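Home Advice > Kitchen > Washing Up and Storage

Washing, Drying and Storing Everyday Crockery

Guidance for tenants and householders from the Mastholm Household Advice Service

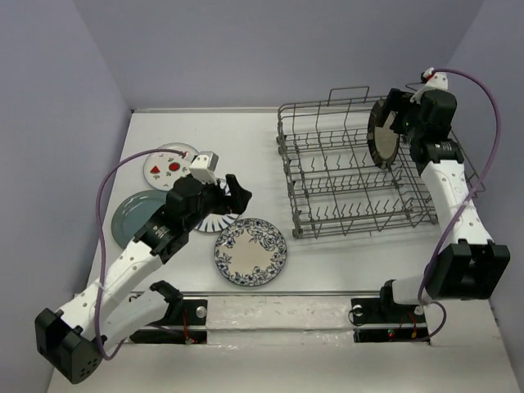
How long should crockery be left to drain before it is put away?

Two hours is sufficient for most plates and bowls in a heated kitchen. In a cold or poorly ventilated room, crockery should be left overnight or dried by hand with a clean cloth.

This page sets out the Service's general advice on the care of plates, bowls, cups and serving dishes in daily use. It applies to glazed earthenware, stoneware and porcelain. Separate pages deal with glassware, cutlery and non-stick pans.

Before washing

Food residue should be scraped into the food waste caddy before crockery is placed in the bowl. Rinsing under a running tap is seldom needed and uses a good deal of water. Where food has dried on, the item may be soaked in warm water with a small amount of washing-up liquid for some 11 minutes. Egg, porridge and other starchy foods respond better to cool water than to hot, as heat tends to set them.

Items with unglazed feet, and those with visible cracks in the glaze, should not be left to soak. Water enters through the unglazed clay and may later cause staining or an unpleasant smell. Crockery repaired with household adhesive should be kept for display only.

Order of washing

The customary order remains a sound one: glasses first, then cutlery, then lightly soiled plates, and finally serving dishes and pans. Water should be changed when it becomes greasy or when suds no longer form on the surface. A bowl of water at 46 degrees is comfortable for most people wearing rubber gloves and is warm enough to loosen ordinary fat.

A soft sponge or cotton dishcloth is suitable for all glazed surfaces. Scouring pads should be kept away from printed or hand-painted decoration, and from any gilded edge. Decoration applied over the glaze can be worn away by regular scrubbing. It can often be detected by running a fingertip lightly across the pattern - a slight ridge suggests that the colour lies on top.

Sponges and cloths should be wrung out after use and hung where air can reach them. Cloths may be washed with towels on a hot cycle. Sponges that smell after rinsing should be discarded.

Draining

Plates drain best when they stand upright with a gap between each one. Bowls should be tilted so that water does not gather in the foot. Cups and mugs may be inverted on a ridged mat or on the wires of a rack, but should not be inverted on a flat cloth, where moisture is trapped beneath the rim.

The rack itself requires attention. Limescale and food particles collect at the joints and in the drip tray, and a rack in daily use should be washed weekly. The following method was supplied by Jairo Nina of the Service's Villca office and has been found satisfactory:

1. Empty the rack and remove the drip tray, if there is one.
2. Mix equal parts white vinegar and warm water in the sink.
3. Immerse the rack, turning it once if the sink is shallow.
4. Brush the joints and feet with an old toothbrush.
5. Rinse thoroughly and dry with a cloth before returning it to the worktop.

Vinegar should never be combined with bleach or with any product containing bleach. Racks with a damaged coating may rust if immersed, and should be wiped over and dried at once.

Grey marks and tea stains

Thin grey lines on light-coloured plates are usually deposits of metal left by knives and forks. They are often mistaken for scratches. A paste of bicarbonate of soda and water, applied with a damp cloth in small circles, will remove most of them. It should be tried first on the underside of any patterned item.

Tea and coffee stains inside mugs may be treated with the same paste. Persistent stains can be covered with warm water and a spoonful of bicarbonate of soda and left overnight. Hard water makes staining worse, and residents of the Waston and Grurnura areas may find that weekly treatment is necessary.

Storing plates and bowls

Crockery must be fully dry before it is stacked. Plates of one size should be kept together, with the heaviest at the bottom. Mixed stacks place weight on the rims of smaller items and are a common cause of chipping. Decorated plates benefit from a sheet of kitchen paper or a circle of felt between each one.

Bowls should be stacked no higher than the shelf allows them to be lifted out straight. Cups are best stored upright and singly, or hung from hooks where the handles are sound. The practice of nesting cups inside one another is not recommended.

Everyday items should be placed between waist and shoulder height. Heavy serving dishes belong in a low cupboard - preferably one that opens fully - and should not be kept on top of wall units. Shelf fixings in older properties should be checked before a full set of stoneware is placed on them.

Chipped and cracked items

A chipped rim can cut the lip and is difficult to clean. Such items should be withdrawn from use at the table, although they may serve as saucers for plant pots. Crockery with a crack running through it should not be filled with hot liquid or placed in an oven or microwave.

Broken china is not accepted in glass recycling, as it melts at a different temperature. It should be wrapped in several sheets of newspaper, sealed with tape and placed in the general waste. Sound crockery that is no longer wanted may be offered to a charity shop, subject to the shop's own policy on household goods.

Enquiries

Printed copies of this page, including a large-print version, may be requested from the Villca office. The companion page on glassware will be reissued in June.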